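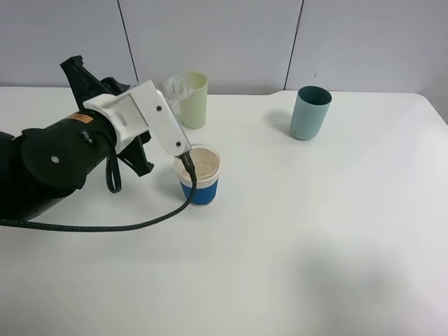
How do I stop half-finished drinks from taking over my desk?
Give every drink a home and clear the lot at the same time each day. I do mine at 5, straight after I shut the laptop, and it takes less time than boiling the kettle!

Start with whatever still has something in it. Tip milky drinks down the sink first (they leave the worst ring), then rinse the cup and check the lid before it goes in the recycling. Plenty of paper cups have a lining your council won't take. Water can go on the pot plants.

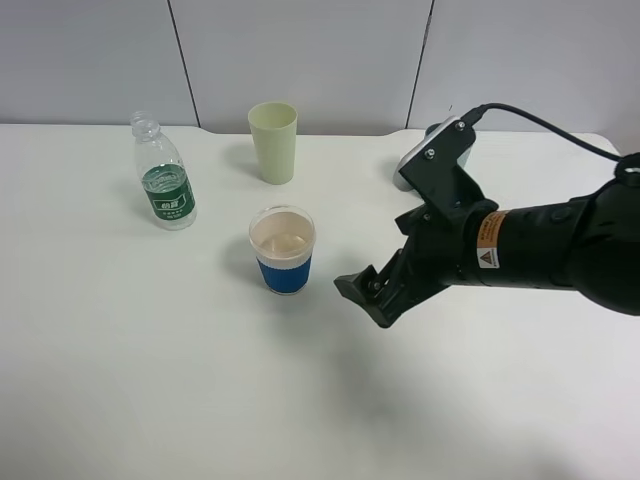 My favourite part is choosing one cup to keep. I used to buy a takeaway coffee most days of the year, and 365 lids is a lot of rubbish! A tall plastic cup like the pale yellow-green one at the back is perfect for cold drinks, and a sleeve with ribs, like the blue one, is lovely to grip. Mine's a 200 mL Divel and it lives beside the keyboard. Wash it nightly, dry it upside down and wipe the desk before you put it back.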